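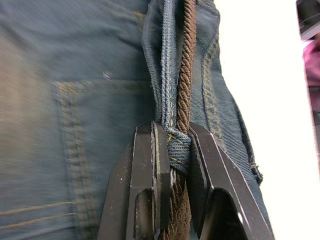

Accueil > Entretiens > Automatisation

23 mai 2018, par Caroline Magesa

La préparation d'un vêtement avant expédition reste l'une des tâches les moins automatisées de la filière textile. Chez Clerard, atelier de tri et de reconditionnement de jeans, Tharindu Weerasinghe dirige depuis janvier les essais de manipulation robotisée. Le passant de ceinture occupe une bonne part de son temps. « C'est une bande étroite de denim replié, cousue serré. Si un cordon brun torsadé court le long du passant, le préhenseur se retrouve avec deux matières entre les doigts, et elles ne réagissent pas de la même façon à l'effort. » Le denim se tasse et fait un paquet, explique-t-il, tandis que le cordon conserve une certaine liberté de glissement.

La difficulté est d'abord mécanique. Un tissu n'a pas de position de repos utile au calcul : sa forme dépend de la manière dont il a été posé, de son poids, de son usure. « Pour une pièce usinée, je connais la géométrie à l'avance. Pour un pantalon, je connais le patron, ce qui ne me dit pas où se trouve la poche à l'instant où je ferme la pince. » Les surpiqûres claires servent de repères, à condition que l'image soit nette. En phase d'approche, elle l'est rarement. L'équipe a donc réduit la vitesse sur les derniers centimètres, au détriment de la cadence.

Cette cadence est le point faible du dossier. Sur 3 207 prises enregistrées, Weerasinghe ne communique pas de taux de réussite global, qu'il juge trompeur. « Une prise réussie veut dire que le tissu est tenu. Elle ne veut pas dire que l'opération suivante est possible. » Il faut parfois jusqu'à 30 secondes pour saisir un passant et orienter le vêtement. Un opérateur formé fait ce geste sans y penser, en corrigeant au toucher.

Le toucher, justement, manque encore. Les essais reposent sur la mesure du courant moteur et sur la vision. Deux doigts rigides à bout plat suffisent pour pincer une épaisseur connue, mais renseignent mal sur ce qui glisse entre eux. Daiane Pimentel, qui supervise la ligne manuelle, a assisté à plusieurs séries. Son avis est réservé : « Pour déplacer un carton, la machine me va. Pour passer une ceinture, je garde mes deux opératrices. »

Reste la question domestique, que les visiteurs posent à chaque fois. Une machine capable de vider un sèche-linge, de plier et de ranger est-elle proche ? Weerasinghe distingue les étapes. Sortir un article d'un tas lui paraît accessible. Le plier correctement, quand il est plat et d'un modèle connu, aussi. Enchaîner les deux sur du linge quelconque, dans une pièce dont l'éclairage change, relève selon lui d'un autre niveau d'exigence. « En atelier, je peux imposer un fond clair et une lumière forte. Chez un particulier, je n'impose rien. »

La prochaine campagne portera sur les bords effilochés, qui faussent la détection de contour. Un second jeu de doigts, aux faces internes souples, doit être monté ensuite sur le même poignet.

Contact | © Hinonia 2018 | Haut de page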